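Pistis hand kit, after a month

The Pistis hand costs 3,000 on its own or 4,000 with the arm, and I went for both. Setting it up took 11 steps and most of an evening. The manual is clear enough – the cable routing page is the weak part. Grip settings are easy to change and the software has not crashed on me. I would like a longer cable and cheaper spare fingers, at 200 each.
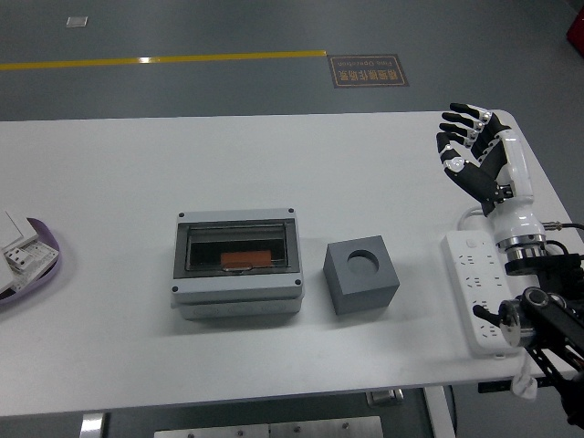 Wubshet commented that the spares come cheaper in a set, and that the May update made the thumb less jerky.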